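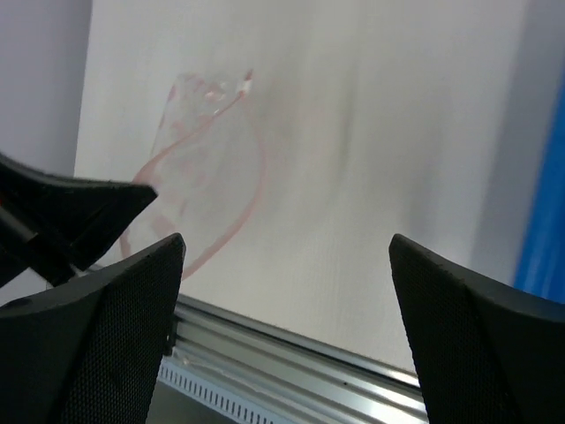

I have been in love with matt surfaces for most of my adult life and I think it's time I made the case for them properly. I mean eggshell mugs, chalky walls, uncoated paper, slate, the bloom on a plum, anything that takes the light in and keeps hold of it for a bit. Gloss gets all the attention because gloss shouts. A matt black with a fine dotted grain to it is quieter, and then you come to a bevelled edge where the surface goes smoother and a touch glossier, and the whole shape suddenly makes sense! Your eye runs along that edge like a finger. Even a tiny white speck gets its moment against black like that, and I don't mind the speck at all.

My conversion happened in Clurnby, in a rented flat where the hall had been painted in the shiniest cream paint I have ever seen. Every lump in the plaster showed. So did the bulb, about nine times over, depending on where you stood. I lived with it for a winter and then bought two tins of flat, dusty green and did the lot over a long evening with the radio on. In the morning the lumps had gone. They were still there if you ran your hand over them, of course, but the wall had stopped pointing them out, and I stood there in my socks with my tea feeling as if somebody had turned the volume down in the whole building.

People tell me matt marks easily. It does! A flat wall will take a scuff from a bicycle pedal and hang on to it for years, and a good wipe may only leave you with a shiny patch. I accept all of that. But gloss marks too, it just marks in a different way: fingerprints, smears, the ghost of the cloth you cleaned it with. I know a couple who bought a set of glossy black kitchen doors and spent the first month following their own children round with a duster. Their friends now praise the doors, and they go and look at my wooden spoons.

Pots are where this gets really good. Berenice Cárdenas teaches an evening class above the old Cisneros shop and I went along for two terms, mostly to find out how she got a glaze to look like the outside of a pebble. The first thing she did was hand me two bowls, same clay, same shape, one shiny and one dull, and ask which was heavier. I said the dull one straight away. They weighed the same. I have thought about those bowls more than is sensible. A dull surface looks as if it goes all the way through, and I believe the hand expects more of it before it has even picked the thing up.

(My own bowls were terrible, by the way. One of them holds keys.)

Then there's paper. I will happily pay extra for a book printed on stock with a bit of tooth, and I resent every heavy shiny page I have had to tilt away from a lamp in order to read. Jordan Kershaw, who I swap books with, holds the opposite view and says colour plates die on rough paper. He has a point with photographs of tropical fish. For nearly everything else, woodcuts, maps, recipes, long novels about rain, I want a page I can read on a train with the sun coming in sideways. I once counted the books on my shelves by finish, in a week when I had a cold, and got 1636 with uncoated pages against 23 shiny ones. Most of the 23 were presents.

I do have a worry, and it's that matt has become fashionable. Taps, phones, whole cars. Some of it is lovely. Some of it is a thin soft coating sprayed on something that was never meant to be looked at closely, and after a year it goes sticky and you end up scrubbing at a torch with washing-up liquid. I don't count that. The matt I'm cheering for has a reason in the stuff itself, in the grain or the powder or the weave, and it generally gets better with handling. My grandmother's rolling pin, the stone step at Jedgate station, the cover of a dictionary that has been picked up every day.

So if you have a shiny room and a free evening in October, buy one tin and do one wall, the one opposite the window. Go back when the sun is low, at four or so, and stand in front of it for a minute. Then write and tell me what colour it went.

Home | Essays | Older posts | About | Letters

Wesow Notebook. Contact: use the letters page. Copyright the author. Back to top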